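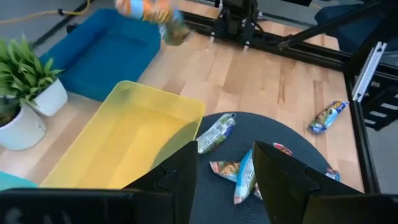 Clestside Snack Bins (item 3864)

Hi, Zoriana here! I stock these because I got so tired of my own snack shelf. I'd open the door, a bag of something would slide out onto my foot, and I'd shove it back in on top of everything else and shut the door fast. If you buy the big variety boxes and then throw the box away (guilty), you know exactly what I mean. Thin, crinkly wrappers don't stack. They slither. What they want is a plain, open bin with walls, and that's pretty much all a Clestside is.

They come in yellow, teal and dark blue. The yellow and the teal let the light through, so you can get an idea of what's in there before you pull it off the shelf. The dark blue is solid color and sits lower. I keep that one for the stuff I'd like my kids to forget about.

How I load mine

I dump everything out first, the whole lot, on the floor or the table, whichever is cleaner that day. My round Bridedow mat is perfect for this, since the small packets stay put on the ridges and don't go skating off under the couch. Then I sort by who eats what. Some people sort by size or by color and it looks gorgeous, but at my house that lasts until the first hungry teenager gets home.

Cereal goes in before anything else. Big soft bags take up a silly amount of room if you leave them puffed up, so squeeze the air out of an open one, fold the top over a couple of times and lay it along the long side.

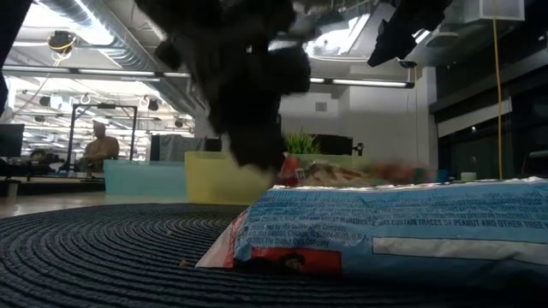

After that I fill in with the bars and the little packets, long ones against the walls and small ones wherever there's a gap. Please don't pack it tight! I did that with my first bin and then had to empty half of it to get at one granola bar. Leave enough room to get your hand in. If you're filling more than one bin, do the kids' bin last, because by then you'll know what's left over and can be generous.

And write the date on anything that's lost its box. A marker on the wrapper works fine.

Wiping out and drying

The bottom is flat and the walls lean out a bit, so there's nothing fiddly to clean around. I tip the bin over the sink, give it a shake, and run a soapy cloth around the inside. Dry it properly before the snacks go back in, or paper labels will stick to the bottom and you'll be picking at them with a fingernail. I skip the dishwasher. Nataša Radonjić, who runs the Zoltidham store with me, puts hers through on the top rack and swears it's fine, but the maker says hand wash and I'm not replacing one that came out wavy!

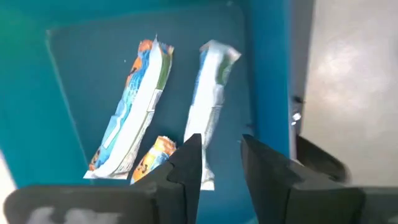
Which color should I get?

People ask me this at the counter all the time, and my answer is to get the yellow first. It's cheerful, you can spot it from across the kitchen, and it's the one everybody in my family reaches for. Teal is lovely for bars and long wrappers, and I think it looks the nicest on an open shelf. Go for the dark blue if your shelf is on the short side or you'd just like the contents to be less on show.

If you can't decide, buy a mixed pair. You get 2 bins for a bit less than you'd pay for them one at a time, in any colors you like, and you can always come back for another. They don't come with lids, by the way. I've asked. 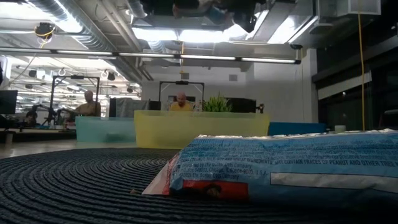 Allergies are the other reason I like keeping snacks in separate bins. My nephew can't have nuts, and once the outer box is gone you're down to the print on each wrapper, so I always put the bags in with the small print facing out. The light blue one next to the bins is a good reminder of why: its line goes on past milk, soy and wheat to "may contain traces of peanut," and that's easy to miss when you're grabbing something on the way out the door. Anything like that goes in one color at our house and his snacks go in another, and even the babysitter gets it. A bin won't keep crumbs from traveling, of course, so if the allergy is a serious one, keep the bins on different shelves too.

Ordering

In store we keep them on the Ionescu rack by the back window, next to the mats. Online orders go out within 2 working days, and I pack them myself, nested when I can. We're down to roughly six of the teal as I write this, with more coming in December. If the color you want shows as sold out, send me a note and I'll put one aside when the delivery gets here.

Returns are fine as long as the bin is clean. Please take the raisins out first.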